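Progress report to the Carvalho Fund, Feb 4, 2018
Project: Winter clothes exchange, Lillenley

In this period we received 2528 pieces of clothing and gave out 635 of them to families in Lillenley and Suken. The sorting goes slower than we planned, mostly for the knitted things.
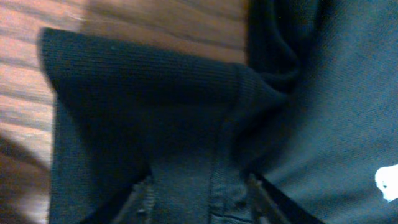
The second collection point, in Ravoditz, is open now. Kęstutis Rebane keeps the list there and sends it to me every two weeks. From the grant we have spent 2764 euros - rent, shelves and transport. The shelves cost 711 euros, a little more than in the budget. 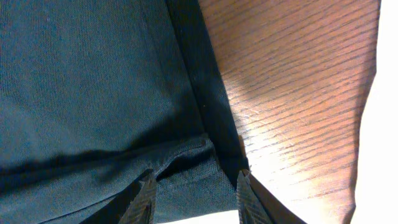 Transport to Suken is still a problem, as the van is free only in the mornings. We ask your permission to move the unused printing money to this line. The next report will come in May.

Océane Li
Project coordinator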